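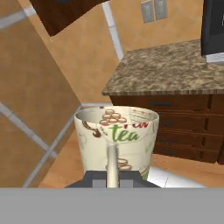
# Triltwood opens its practice kitchen to anyone with a steady hand

I've wanted to announce this since September! From Monday, Harkix – our remote-control teaching tool – is open to everyone, and you can steer the gripper yourself in our simulated kitchen. Pick up the tea mug, move it along, and Harkix saves every wobble as a lesson for the robot.

We started with 31 testers, who gave us 421 demonstrations between them (I did a few, badly). We'd love to reach 3000. Each go is short, and you don't need to write any code – just a laptop and a bit of patience.

"Slow hands teach best," says Rutilio Zamudio, who runs our sessions at Ukside.

Press contact: the Triltwood desk, Ukside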